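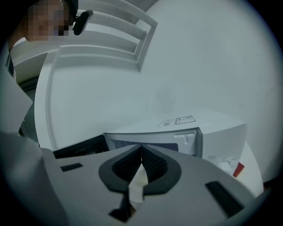 *The microwave oven against the plain wall, with the labels on its top surface.*

# Cleaning and Checking a Shared Microwave Oven

This guide is issued by the Rosarby Residents' Office for all kitchens in the Onda and Wuradano buildings. It covers the weekly clean, the treatment of stubborn odors, and the short check that must be completed before the oven is returned to use. The work takes one person less than half an hour.

## Before You Begin

Post the cleaning notice on the kitchen door and make sure that no one is waiting to heat a meal. The preferred time is Thursday morning, when the kitchens are least busy.

Gather the following:

- a microwave-safe glass bowl or measuring cup
- 200 ml of water for the steam step
- 4 tablespoons of white vinegar, or the juice of one lemon
- a wooden spoon or stir stick
- two soft cloths and a non-scratch sponge
- mild dish soap

Do not use oven cleaner, steel wool, or scouring powder on any part of the appliance. Products of this kind wear away the interior coating, and their fumes may linger in the cavity.

## Step 1: Loosen the Residue with Steam

1. Pour the water into the bowl and add the vinegar or lemon juice.
2. Stand the wooden spoon in the bowl. Plain water heated in a smooth container can boil over suddenly when moved, and the spoon helps to prevent this.
3. Heat at 800 watts until the water boils and the window is fogged. On ovens with a lower rating, allow an additional minute.
4. Leave the door closed for five minutes after the oven stops.
5. Open the door slowly, keeping your face back from the steam, and remove the bowl with oven mitts.

## Step 2: Clean the Interior

Unplug the oven. If the plug is behind a cabinet, switch the outlet off at the wall or ask the building office for help.

Lift out the turntable and the roller ring, if your model has them, and wash both in warm, soapy water. A glass turntable that is still hot should be left to cool first, as cold water may crack it.

Wipe the ceiling of the cavity, then the walls, and finish with the floor. The small panel on the side wall is the waveguide cover. Wipe it lightly and do not remove it — a cover that is burned, torn, or missing must be reported, and the oven must stay out of use until it is replaced.

## Step 3: Clean the Door and the Exterior

Open the door fully and support it with one hand while wiping. Pay attention to the seal and the surface it meets, where grease collects and may keep the door from closing squarely.

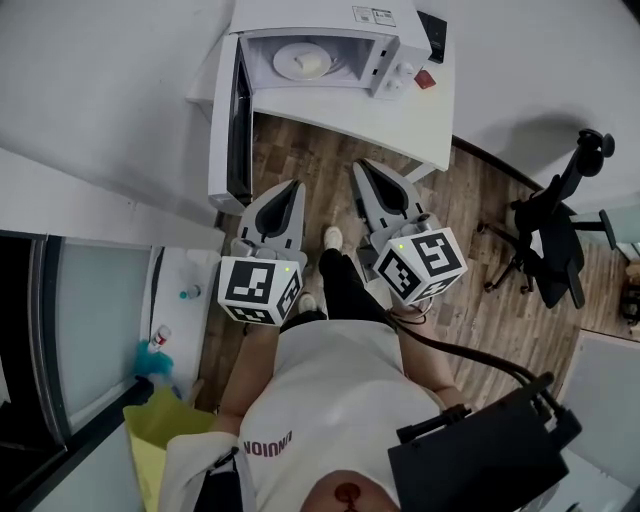

*White microwave oven with the door open.*

Clean the outside with a damp cloth that has been wrung out well. Never spray liquid directly onto the control panel or the vents. Labels on the casing should be wiped gently and left in place, even if they are worn. Keep the vents clear of bags, trays, and paper towels.

## Step 4: Remove Lingering Odors

Where a smell remains, place an open dish of baking soda inside the oven overnight with the power disconnected. Tape a note to the door so that the dish is not heated by mistake. Remove it in the morning and wipe the floor of the cavity once more.

## Step 5: Check Before Returning to Use

Dry all surfaces, replace the turntable, and restore the power. Close the door and confirm that it latches without force. Then place 500 ml of water in a glass bowl, heat it for one minute, and confirm that the water is warm and that the oven stops when the door is opened.

Take the oven out of service if you notice sparks, a burning smell, a cracked window, or a loose hinge. Residents must not open the casing under any circumstances — parts inside can hold a dangerous charge even when the oven is unplugged.

## Reporting a Fault

Faults in the Onda building should be reported to Anisa Wibisono, and those in the Wuradano building to Alun Hughes. Please give the kitchen number and the model number from the rating plate. Repairs are carried out by Oei Appliance Service, and a replacement oven may be requested if the work will take longer than a week.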